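The Pumpkin Goes in the Pot

The task for the final was written on one line, and Daiane Moura had copied it on the back of her hand so that she would not forget it, although it was not possible to forget it.

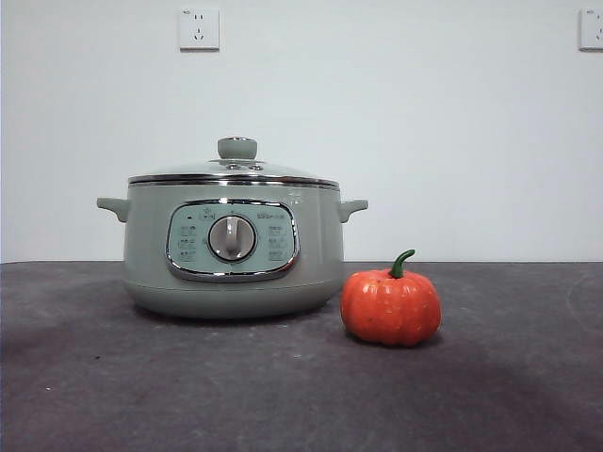
Lift the lid. Put the pumpkin in the pot. Close the lid. Five minutes for the whole thing, and no hands of any person over the table after the judge says start.

"It is three tasks," said Achilleas. "They wrote one line, but it is three."

Achilleas Kourkoulas was the oldest in the club, and he had the habit of dividing everything. He divided his sandwich in the same way, with a ruler if there was one near. The club had met in the physics room of the Liew school since the winter, and in all this time Daiane had not seen him start a thing before he had written down its parts.

She was different. She had joined because her brother told her that she would not like it. Her first program made the arm knock over a chair, and she was so happy that she had to go out in the corridor.

The arm was called Femura. It was a name from the club before them, painted on the shoulder joint in white letters, and no student of now could say what it meant. Femura had a good elbow and a bad wrist. When the wrist turned to the left it stopped a little before the place where you asked it to stop, and when it turned to the right it went a little after. Achilleas had made a table of these errors with 104 lines. Daiane had read perhaps ten of them.

"The lid is easy," she said. "The knob is round. From every side it is the same knob."

"It is round and it is smooth. If we hold it too softly, it falls, and it is glass."

"Then we hold it strongly."

"And if we hold it strongly, we pull up the whole pot."

She wanted to say that this was silly, but she had been there in June when they tried it with a saucepan from his mother's kitchen, and the whole saucepan went up, very slowly, like a person leaving a boring party.

Their teacher, Mrs. Tellirura, sat by the window with a pile of exercise books and did not look at them. She had a rule that she helped only if something was burning. Some students thought this was laziness. Daiane had thought so too, until the evening when a motor did start to smoke, and Mrs. Tellirura crossed the room before anybody else had stood up.

They began with the pumpkin.

It was small and orange, with deep ribs, and its stem was bent to one side. Achilleas's idea was to take it by the ribs, one finger in one valley and the other finger in the opposite valley. On paper this was beautiful. He had drawn it from above, with arrows. But the program had to know how the pumpkin was turned, and the judge could turn it as he liked.

"We take it by the stem," said Daiane.

"The stem is bent."

"Yes, so we know where it points. It is like a small sign on the road. It tells us how the pumpkin is turned."

He was quiet for some time. Then he took a new sheet of paper and wrote: 1. Find the stem. He underlined it, and she understood that she had won something, but she did not know if it was allowed to smile.

The first try, Femura came down beside the stem and closed its fingers on air. It lifted the air with great care, carried it over the pot, and let it go. Then it went home to its rest position.

"Very clean," said Mrs. Tellirura from the window. So she was looking after all.

The second try it touched the stem and the pumpkin rolled away. The third try also. On the fourth, Daiane moved the approach point with her own numbers, which she had not measured but only felt, and Achilleas covered his eyes. The fingers closed. The pumpkin went up, turning a little, and hung there.

"What did you write?" he asked.

"I wrote 24 where you had 19."

"Why 24?"

"The wrist goes too far on the right side. You have it in your table. I only made it a bit more, because it looked like a bit more."

He opened the table and looked for the line. It took him a while. She could see his finger going down the page, and then stopping, and then going up one line and down again.

"In the table it is 23," he said.

"Then your table has one mistake."

She was sorry as soon as it was out of her mouth. He closed the notebook and went to drink water, and he stayed away longer than a person needs for water. The pumpkin was still hanging over the table. She did not want to press the key without him. She sat on her hands and waited, and the motors made their thin sound, and Mrs. Tellirura turned a page.

When he came back, his hair was wet in front.

"I measured this line in the evening," he said. "The room was cold. I wrote it in the notes, but I did not think about it again."

"I did not measure anything. I was lucky."

"No. You looked at it." He sat down and moved his chair closer to the screen. "I was looking at the notebook."

They worked on the lid until the corridor lights went off by themselves. For this part his way was better. She had wanted to go straight down and grab, and he made her write it slowly: down, close a little, lift a little, wait, ask the motor how heavy it feels. If it was too heavy, they had the pot also, and the fingers must open and begin again. The prize was 600 and a place in the regional round at Murnine, and neither of them talked about it. They talked about how long is a little.

"Half a second," said Achilleas.

"One second. It must have time to think."

"It does not think."

"Then we must have time."

He wrote one second.

The full run came at the end, when her eyes were already hurting. Femura went down to the knob, closed, lifted a little, waited. Daiane did not breathe. Then the arm opened its fingers, as they had taught it, and went back up with nothing.

"It felt the pot," he whispered.

It went down again. It closed, lifted, and waited for its one second, and this time it continued to go up – and the lid came with it, alone, shining, not quite straight. There was the whole of the pumpkin still to do, and the closing, and more than three minutes on the clock. Achilleas had taken hold of her sleeve and did not seem to know it.

"Do not say anything," he said.

She did not say anything. Behind them Mrs. Tellirura had put down her pen.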